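Ticket 143 – Booklet sorting cell, right arm stops short of the rack
Status: Open, awaiting parts decision
Site: Ollivstead
Opened by: Jade Dawber
Vendor contact: Pristedano support desk

Reported problem

Right hand closes early when placing booklets in the back compartments of the organizer. Front compartments are fine. It started after the July software update, and the vendor says the update didn't touch the arm. I've heard that before, so I'm writing down everything I try.

Entry 1

Restarted the cell from cold. Ran the standard homing routine. All joints reported home, no faults. Ran the placing job and the hand closed early on the second back compartment. Restarted again because the phone script says to. Same result.

Entry 2

Vendor reply, pasted as received:

"Thank you for contacting Pristedano. Early grip closure is normally caused by dirty fingertip pads. Please clean the pads with a lint-free cloth and the approved cleaner and run the hand self-test."

Cleaned the pads. They weren't dirty. Self-test passed, as it did before I cleaned them. Ran the job and got the same fault. I don't see how dirt would know the difference between the front row and the back row, and I said so in my reply.

Entry 3

Second suggestion from the vendor was to re-teach the rack position. Fair enough, the organizer does get bumped when people reach over it. Checked it against the tape marks on the table and it was 2 mm off at one corner. Squared it up and re-taught all the compartments, which took 45 minutes. The fault moved. Now the hand stops above the back compartment instead of closing early, waits, and gives a "reach limit" warning.

I want it noted that this is a different symptom and the ticket should not be closed as "resolved by re-teach," which is what the automatic email tried to do.

Entry 4

Reach limit makes no sense to me on paper. The back row is well inside the working range in the Iketti manual, and this same arm filled that row all spring. So either the arm thinks it's somewhere it isn't, or something is holding it back.

Checked the bellows on the arm with power locked out. The ribs were bunched on the inside of the bend and stretched on the outside. I can't say whether that is worse than it was, because there's no reference in the manual for what normal looks like. Asked the vendor for one. Was told "the cover is cosmetic and does not affect motion."

Loosened the clamp at the lower end, let the cover settle, tightened it again. Ran the job at slow speed. The first back compartment placed all right. The next one gave the warning, but later in the move than before. For a cosmetic part it seems to have an opinion.

Entry 5

Asked for the joint torque log. Vendor says the log is only available on the service tier. Blackwood, who hold our maintenance contract, say they are on the service tier but need a request from the vendor. I've forwarded each of them the other's email.

While waiting, repeated the slow run with the hand held open so grip couldn't be part of it. I had someone on the far side of the organizer watching the back row and a hand on the stop button throughout.

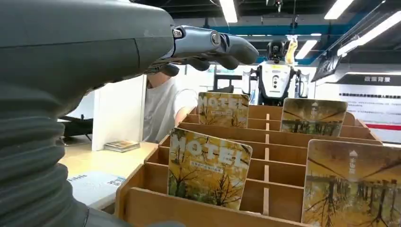 Slow speed also changes the result, and I don't like that. At slow speed the arm gets further before it warns. If the taught position were wrong, it would be wrong at any speed. To me that points to drag, or to the new software reading ordinary drag as a limit. The vendor's answer was that slow speed is "not a supported production mode." I'm not using it for production. I'm using it to find the fault.

Entry 6

Blackwood sent the torque log after all. The elbow joint peaks just before each warning. They read it as cover drag. Pristedano reads it as "within tolerance" and suggests cleaning the pads again.

Not cleaning the pads again.

Current settings until this is sorted:
Back row disabled in the job file
Speed left at normal for the front row
Lower bellows clamp at the looser position, marked with paint pen
Auto-update switched off

Requested from vendor: a replacement cover, the release notes for the July update in full – the one-page summary is no use – and the old torque threshold so I can compare it with the new one.

Requested from Blackwood: a written quote for fitting the cover, with the re-teach included.

Do not close this ticket without a full run of the back row at normal speed, with me present.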